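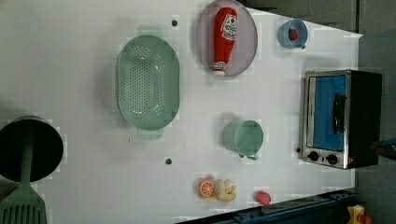 Watura Tabletop is a set of recorded kitchen chores done at play scale, put together to find out how much of an ordinary clean-up a machine can finish without a person stepping in. We get asked fairly often whether household robots are ready. Our short answer is no, and the long answer is in the results file. Toy ware lets us run the same chore hundreds of times without broken crockery, but it keeps most of the awkward parts of the real thing: a ketchup bottle lying diagonally across a plate has to come off before the plate can go anywhere, and a slotted spatula resting in a pot has to be lifted out by a handle that may be hard to reach. A cup with something small inside it is harder again.

5 min read

## Contents

The release has 1000 episodes. Of these, 590 were driven by a person and 400 were run by the Skelto policy with no help. The last 10 are calibration runs and should be left out of training. Each episode is one chore, start to finish, with an overhead colour video, joint positions and a text instruction.

```
watura/
 driven/
 policy/
 calibration/
 results.csv
 splits.json
```

## Chores

- `clear_plate`: take whatever is on the plate and set it on the table
- `empty_cup`: get the item out of the cup, cup left upright
- `fill_colander`: all loose food into the colander
- `pot_out`: lift the utensil from the pot and lay it down
- `oven_door`: open the toaster oven, then close it

The starting layout is changed by hand between episodes. There is no fixed home position for anything except the table itself, and even the oven gets nudged over the course of a day.

## How an episode is scored

Success is marked by a person watching the video afterward, using the written rules in `results.csv`. An episode that passes the time limit of 40 seconds is a failure, even if the arm was a moment from finishing. We don't give part marks. A colander chore with one piece of food left on the table scores zero -- a person would call that job unfinished too.

## What we saw

Picking up round food is close to solved on this table. The policy is slow at it but rarely misses, and the colour of the piece doesn't seem to matter. The ginger root is less reliable, as its lobes give a different grip at every angle.

`empty_cup` was the worst chore by a good margin. The usual failure is that the cup comes up along with the item. The oven door was hit and miss: the policy opens it well enough and then often pushes the whole oven backward when closing.

None of this says much about a full-size kitchen. There is no water, no grease, no weight to speak of, and the lighting at the Boateng lab is the same morning and night. If you want a fair guess at whether a robot could do your dishes, treat these figures as an upper limit.

## Known problems

- Some driven episodes in the May batch have video running slightly behind the joint data. They are flagged `lag=1`.
- Two drivers held the spatula differently from everyone else. We kept those episodes in.
- Mint-green ware is over-represented. A model trained only on this set may lean on colour to find the mug and the colander.
- Instructions are in English only and use "colander" throughout, never "strainer".

## Use

Free for research and teaching. Please ask before using it in a product. The Sosby loader reads the folders as they are; for anything else, start from `splits.json`. Bug reports go to the issue tracker, which gets checked on Tuesday.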